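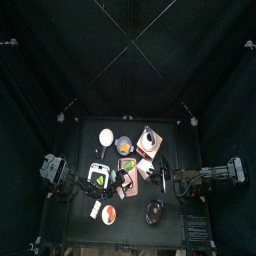 Two-arm cell, kitchen set laid out, left gripper over the pink board.

Ticket 1601
Cell: Tasdale
Opened by: Ernő Szilágyi
Status: open, waiting on part

Hello all, and thank you for being so patient with me over this one. The complaint, as it came to me, was that the left arm closes a little to one side of where it ought to, so that thin things get nudged along before they're gripped. The right arm is behaving itself beautifully and I'd ask everyone to leave it well alone, please!

I began with the dull checks. Table brackets tight, left base bolts tight, no error in the Qudah log apart from code 716, a late reply from the gripper motor, which had come up 7 times since April. I reseated the plug at the gripper end and tied the cable back so that it has a bit more slack at the wrist (it was pulling when the last joint turned right over, poor thing). Code 716 hasn't come back, but the sideways closing has, so I think we had two faults sitting on top of each other.
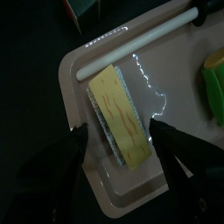 Finger alignment was my next stop, and I spent most of the afternoon on it. I had the fingers off, cleaned the seats, put them back and ran the Nidon centring routine twice over, and both times the left finger arrived a touch before the right. For a check you can do by eye, open the fingers over the yellow pad in the tray and look at the gap from the wrist camera: the pad should sit between the two tips, and the gap wants to be much the same as the pad's width. Then close slowly and watch which tip gets there first. Please don't judge it by the bright squiggle of light on the tray floor, as I did for longer than I'd like to admit, because reflections shift whenever the wrist does.

My feeling is that the small slide behind the left finger is worn. I've asked Poltia for a new one, and for a pair of finger screws while they're at it, as one of ours is getting rather round in the head.

Until it comes, do carry on using the cell, only keep the left arm at half speed and give the thin pieces to the right arm where you can. If 716 shows up again, add the time to this ticket and leave the cable as you find it, so I can have a look before it's moved.

Ernő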